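Snack shelf vs. snack box: how do you keep small packets in order?
Forum > Kitchen and Pantry > Storage
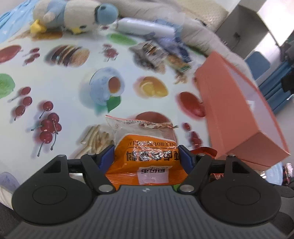
Post 1
ganden_kitchen
Monday, 8:12 pm

Hello all. My table this evening, with the cherry tablecloth. Every time I want to sort the snacks they finish here, and then we cannot eat dinner at the table until I give up and put everything back in the cupboard in the same disorder.

My problem is small packets. The orange bag is a good example. It is soft, the top is crinkled, and it does not stand by itself. If I lay it flat, it slides under the others and I find it again in October when the date is over. The packets with clear wrapper are even worse for me, they slip on everything.

We live in a flat with a narrow kitchen. I have one cupboard for dry food and one shelf in it for snacks. The shelf is 44 cm wide and 22 cm high. It is deep, so I lose things in the back. I read English slowly and write it slowly, so please excuse my mistakes, but I want to ask properly:

1. Do you keep snacks in their original bags, or do you put them in jars?
2. If in bags, do you stand them or lay them?
3. What do you do with the ones where you cannot read the label?

For question 3, I buy many things in the Asian shop near my work. Many labels have Chinese characters and I do not read Chinese. I remember the taste by the color of the bag. When I put things in jars, I forget everything.

Thank you in advance.

Post 2
pantry_moth_survivor
Monday, 8:40 pm

Jars. Always jars. Look at my user name and you will understand why. I threw away one whole cupboard of food and I'm not doing it again.

For the label problem, cut the label out of the bag and tape it to the jar. Two minutes of work.

Also I love your tablecloth. The teacup in the middle is so pretty!

Post 3
twoshelves
Monday, 8:51 pm

I disagree about jars for this. Jars are for rice, flour, nuts, things you buy again and again. A single packet of snacks gets opened and eaten in one evening, at least in my house. Why would I wash a jar for that?

Ganden, stand them up in a narrow box like files in a drawer. The box is doing the standing, so the bag doesn't have to. Turn the box with the short side to the front and pull it out like a drawer. Then nothing is lost in the back of the shelf.

Post 4
pantry_moth_survivor
Monday, 8:58 pm

One evening, sure, if it's unopened until then. But half of a snack shelf is open bags with a clip. Moths go through thin plastic, by the way, so closed bags are not so safe either.

Post 5
twoshelves
Monday, 9:05 pm

In my house there are no half bags :)

Post 6
ganden_kitchen
Monday, 9:20 pm

Thank you both, so quick!

The tablecloth was from the market. I wanted one without pattern, but my daughter chose this one because of the sandwich cookies printed on it. Now I like it too. It has one disadvantage: when there are real snacks on it, the table looks twice as full as it is. There are apples and berries and an orange slice everywhere under the packets and my eyes get tired from sorting.

I like the idea of the narrow box. Which box do you use? Mine would have to be not higher than 20 cm, or my hand will not go over it.

About moths, I never had them, but now I am afraid.

Post 7
twoshelves
Monday, 9:31 pm

I use the Privwood ones, the long type with a hole in the front for the finger. Mine are 13 cm wide, so three will go next to each other on your shelf with a little air left. Measure inside the cupboard and not on the outside of the door! I made this mistake and had to bring two boxes back.

Post 8
dry_goods_dora
Monday, 10:02 pm

The Privwood boxes are nice but the finger hole starts to split after a while if you load them with heavy things. For snacks they will survive. I had cans in mine, which was my own fault.

If you want something washable, Saris has a clear plastic box of nearly the same size. Not so beautiful. But when a bag leaks crumbs or oil you rinse it in the sink and it's finished. I have one for open packets and one for closed packets, and this has helped me more than sorting by sweet and salty.

Post 9
pantry_moth_survivor
Monday, 10:10 pm

Open and closed apart is a good system, I agree with that. If the open box has a lid, I take back half of what I said about jars.

Post 10
oldtin
Monday, 10:26 pm

I will say the unpopular thing. You have too many snacks. I had the same cupboard and I bought boxes, and clips, and labels, and then I had a cupboard full of boxes with snacks I did not want. Now I buy when I want something, and I keep it in one old cookie tin. When the tin is full, I don't go to the shop.

Post 11
dry_goods_dora
Monday, 10:33 pm

Not very helpful for someone who has a child at home and a shop she likes near her work. Some of us enjoy to have a choice.

Post 12
oldtin
Monday, 10:41 pm

She asked how we keep them and I answered how I keep them. A tin is also a limit, and a limit is a system. But I could have said it with more kindness, sorry, Ganden.

Post 13
ganden_kitchen
Tuesday, 7:05 am

No problem, oldtin, I am not offended. My husband says the same as you, with fewer words.

For the labels, I thought about it in the night. I will not cut them. I will put a small piece of paper tape on each packet when I come home and write what it is in my language, and the date in large numbers. In the shop they are always friendly and tell me what is inside, I only have to ask before I forget. With the tape on the top edge, I can read it from above when the packets stand in the box.

Post 14
twoshelves
Tuesday, 7:48 am

Tape on the top edge is perfect for the file method. Write with a permanent marker, because pencil disappears from the tape when you touch it often. And put the oldest date in front.

One more tip: if the box is half empty, the bags fall over like books. I put a folded kitchen towel in the back and push it forward as the box gets emptier.

Post 15
sobczak_shelving
Tuesday, 12:15 pm

We are a small workshop and make inserts for cupboards, so I am not neutral here. But for one shelf of this width I would not order anything made to measure. Take shoe boxes first and use them for a few weeks. After this you know if you want three narrow ones or one wide and one narrow. Many of our customers at Sobczak order first and find out later that they wanted something else.

Post 16
ganden_kitchen
Tuesday, 6:30 pm

This is good advice, thank you for the fairness. I have two shoe boxes in the wardrobe. One is too high, but I can cut it.

So my plan is: closed packets standing in one box, open ones with clips in another, and I will look for a box with a lid for the open ones because now I think of moths all the time. Everything that breaks easily will lie on top, if we have such things again.

I will write again when I have tried it. Tonight we eat in the living room.

Post 17
pantry_moth_survivor
Tuesday, 6:52 pm

Wipe the back corners of the shelf with vinegar before you put the boxes in! And check the screw holes, they like to sit in there.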